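3. Recording the demonstrations

Dineo Khumalo drove both arms by remote control for the lemon tea task. Each run started with the tray in the middle of the mat, the cutting board on one side and the pot on the other. We threw out 7 runs where she let go too early.
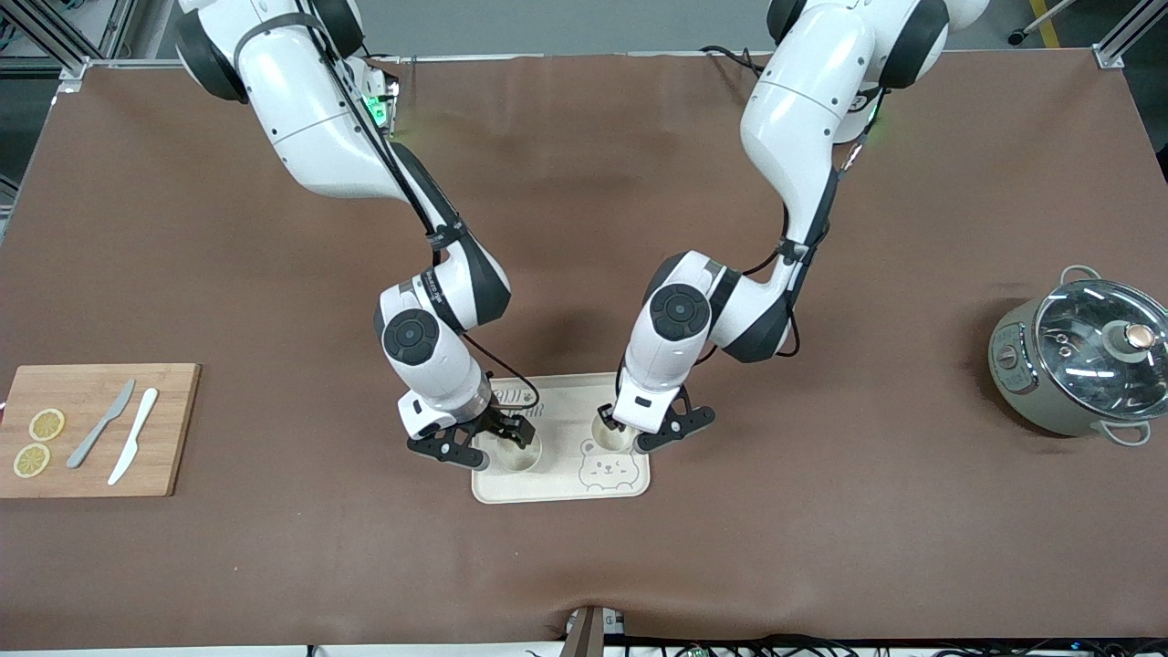
4. Problems

Lining up two grippers over the wells was slow. The forearms come close together there, and on 2 runs they touched. We plan to move the tray nearer the front in April.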